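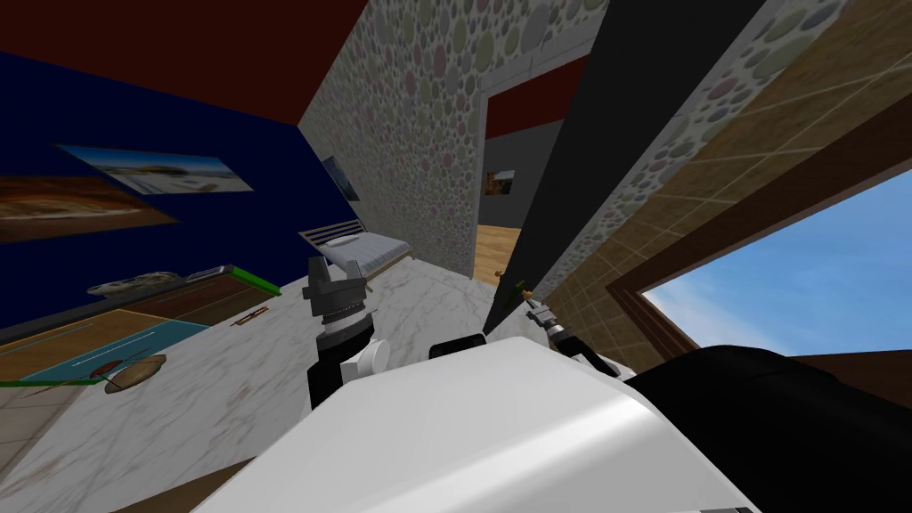 划船机转了26个小时,斯基德利的夜间护理车有了油钱

先交代一下,我本来只打算去待半个钟头。早上八点拍个开场,跟组织的人聊两句,回去写稿,中午还能赶上吃饭。结果我第二天上午十点才从凯马赛德体育馆出来,手掌上还多了两个水泡(没错,我也上去划了,后面再说)。

二月的这场室内划船接力,是维尔霍尔姆划船俱乐部办的,今年头一回。规矩很简单:两台划船机并排摆着,从早上八点开始,到第二天上午十点结束,中间一刻不能停,每人一次划十五分钟,想再来就重新排队。筹来的钱全部交给斯基德利夜间护理队,也就是晚上十点以后开车上门、照看在家养病的人的那几位护士。

最后的数字我直接报了吧:两台机器加起来划了649公里,筹到3151镑。现场收的零钱也算在里头,光硬币就装了两个饼干桶,拎起来沉得要命!

事情是索林·尼亚古提的。他在俱乐部教少年组,去年冬天他父亲在家里躺了很久,夜里都是护理队的人过来换药、翻身。我问他怎么想到划船机,他笑我问得外行:“河上二月份能划吗?水那么急。可我们俱乐部的人总得有点事干。”他说起父亲的时候声音就小了,讲到有一晚下大雪,护士把车停在坡底下,自己拎着包走上来,鞋全是雪,进门先问的是老爷子睡着没有。

索林说:“我那时候就想,得给她们弄点什么。轮胎也行,汽油也行。”

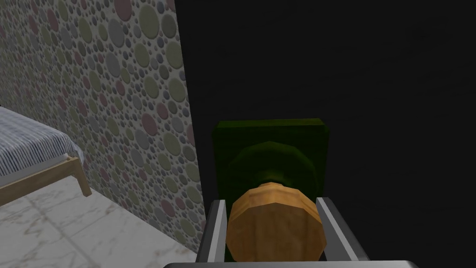
木质门把手。

护理队那边来的是切普科奇·奥德拉,她在斯基德利跑夜班跑了好几年。她是下了班直接过来的,早上七点半交班,八点整坐上了第一台机器,和索林一起划开场那十五分钟。我跟她说你不用睡觉吗,她说睡觉可以等,开场只有一次。划完她坐在垫子上吃了半个三明治,然后真的回家睡了,傍晚又出现,换了一双颜色特别亮的袜子,全场都在夸那双袜子。

她给我算过一笔账,我觉得应该写下来。护理队的车辆和油费,一直是东拼西凑。斯基德利那一片住得散,有几户在山坡另一头,来回一趟就大半个钟头,冬天还得绕路。这笔钱她们打算先给两辆车换冬季轮胎,剩下的拿来付油钱,能撑到春天过完。“不用每次加油都先看看里程表,”她说,“这对我来说就很奢侈了。”

下午是最热闹的一段。放学以后少年组的孩子全来了,十五分钟不够他们抢的,有个小姑娘划完下来腿都软了,马上又跑到队尾去排。家长在旁边喊拍子,喊着喊着两台机器就较上劲了,明明里程是加在一起算的,谁赢都一样!可是没有人听得进去。布库尔面包房送了三趟吃的,第一趟是肉桂卷,我写到这里还在想那个肉桂卷。

体育馆的侧厅按规定最多能进74人,傍晚六点前后门口得有人拦一拦,里面出来一个,外面才能进去一个。排在外面的倒也不着急,有人把捐款桶拿出去转了一圈,回来就满了。 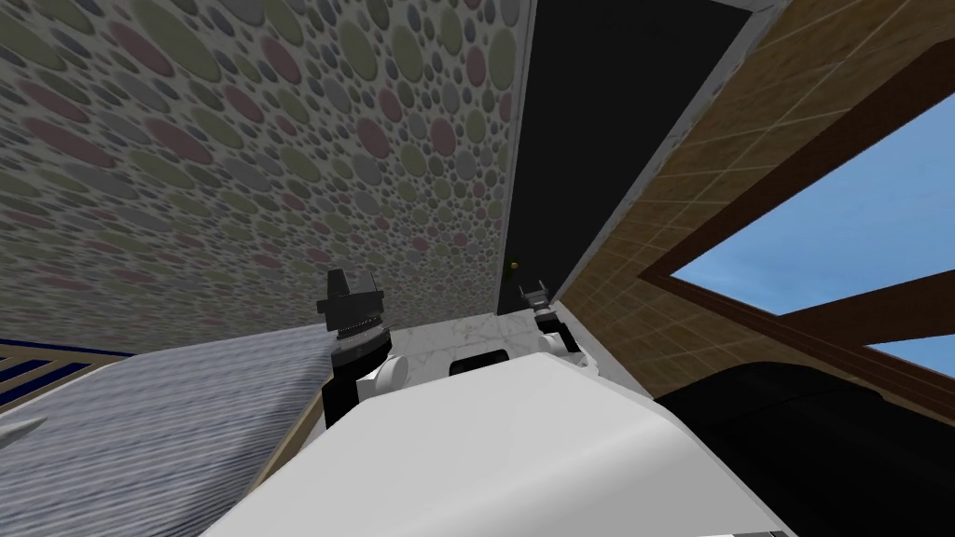 真正难熬的是后半夜。凌晨两点到五点这几班,报名表上空着好几格,索林早就料到了,拉了几个老队友来填。卢奇安·日塔鲁一个人接了四班,他以前是俱乐部的八人艇领桨,现在开货车,说自己反正习惯了那个钟点醒着。他划船的样子真好看,肩膀一点都不晃,旁边那台机器上换了三四个人,他的节奏一直没变过。我坐在旁边记笔记,听着那个呼——哗、呼——哗的声音,差点睡过去。

然后快四点的时候,有一格实在没人了。索林看看表,看看我。我说我是来写稿的。他说写稿的也有手。

所以我划了。十五分钟听起来很短,大家可以去试试。头三分钟我觉得自己挺行,第六分钟开始看钟,第九分钟觉得钟坏了。卢奇安在隔壁机器上教我,别拿胳膊拽,用腿蹬,背挺直。我照做了,稍微好一点点。划完屏幕上的数字我就不公布了,反正是加进总数里的,你们找不出来是哪一段。

五点多切普科奇从路上打来电话,她那晚又排了班,正好在两户人家中间的空当。索林开了免提,她问划到多少了,大家七嘴八舌地报数,她在那头笑,说山坡那边起雾了,开得慢,让我们别停。挂了电话,排队的人一下子都精神了,有人把灯全打开,还放起了音乐,品味嘛,见仁见智。

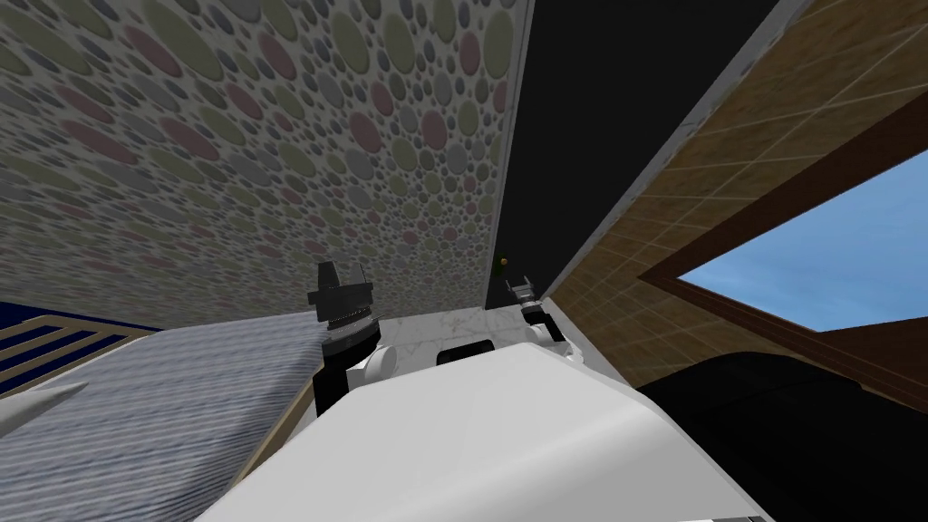
卡特里奥娜·尼斯贝特
凯马赛德地方新闻记者

天亮以后人又慢慢多起来。卡廷卡·帕讷带着她妈妈来了,老太太是护理队照看过的病人,去年做完手术,在家养了整整一个秋天。她坐着轮椅进来,一定要摸一摸划船机的把手,卡廷卡就扶着她,在机器歇口换人的那一下,让她拉了一把。屏幕上多出来几米,全场拍手拍了好久。我问卡廷卡这算不算违规,她说你去问索林,索林正在擦眼镜,没理我。

最后十五分钟还是索林和切普科奇。她刚下夜班,制服外面套着俱乐部借给她的外套,头发乱糟糟的。九点五十九分的时候大家开始倒数,数到一,两个人同时松了手,索林直接往后躺在了地上。切普科奇倒是站起来了,第一句话问还有没有肉桂卷。(没有了。对不起,最后一个是我吃的。)

俱乐部说明年还想办,时间大概仍放在二月,可能会多借一台机器,夜里那几班也会提早开始找人。卢奇安已经说了,凌晨的班还归他。捐款桶没有马上收走,这个月剩下的日子一直放在布库尔面包房的柜台上,路过买面包的时候可以顺手放一点。想直接了解夜间护理队怎么申请上门服务的,也可以在面包房拿一张她们的小卡片,上面有电话,晚上也有人接。

索林还托我写一句:有人在侧厅落下了一只灰色的左手手套和一个蓝色水壶,都在体育馆前台。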